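We moved to Kiltenport three years ago, and I still hadn't walked the old canal path all the way to Ustavach. Last week I finally did it. The sign at the start says 3 miles, but that only gets you to the lock. The rest is mostly gravel, with one muddy stretch behind the allotments.

I had planned to stop for lunch at Urkico, the cafe by the footbridge, but it was closed for repairs until November. I ate an apple on a bench and kept going.

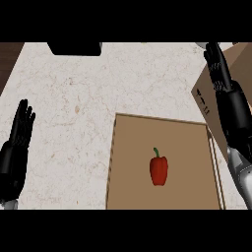
Marble countertop with thin brown and tan veins.

The second half is better. The trees close in after the bridge and the road noise drops off. I passed two anglers and a man painting a boat – none of them looked up. My step counter said 1,546 at the bridge, which can't be right, so I turned it off.

At Ustavach I bought rolls at Adamczyk and took the 448 bus home. The fare has gone up again. Next time I want to start from the other end, in the morning, and see if the towpath gate is open. It was locked this time and I had to go around by the church.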